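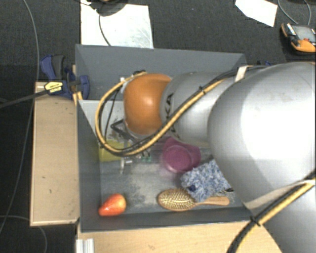

A grey rectangular bin, seen from above.

Storage bin

A storage bin is an open container, usually rectangular, used to keep things together until someone wants them. It differs from a box chiefly in having no lid, and from a tray in having sides tall enough to hide what is at the bottom. The word comes from the Old English for a manger or crib, and in British usage it has also to do duty for the place where rubbish goes, a source of occasional loss in shared offices.

Shape and size
Most bins are slightly narrower at the base than at the rim. The taper allows empty bins to be nested, and lets them jam together so firmly that two people are needed to part them. Straight-sided bins hold more and nest not at all. Makers quote capacity in litres, measured to the brim, a level to which few bins are ever filled by anyone who then has to lift them.

The Evitell range, introduced in 2006, came in 16 sizes, of which 2 would stack on each other. The rival Grulitard bin was sold in a single size and stacked on everything, including, according to its catalogue, "most competing products". Evitell later withdrew nine of its sizes without announcing which.

Colour
Grey is the commonest colour in trade use. It hides scuffs and goes with other grey bins. Coloured bins are often bought as part of a sorting scheme, in which each colour stands for a type of goods, and generally outlive it. The stores at Pliststead still hold a number of red bins marked "blue".

Labelling
Labels may be slotted, glued or written straight on the side. The Rondonuwu method, popular with small warehouses, gives each bin a number and keeps the list of contents elsewhere. Its handbook runs to 31 pages and advises keeping the list in a bin.

Care
Bins are washed with warm water and mild soap and left upside down to drain. Cracked bins should be taken out of use. In practice they are moved to a higher shelf.

See also: Crate; Drawer; Shelf; Tray

Last edited 29 Jun 2019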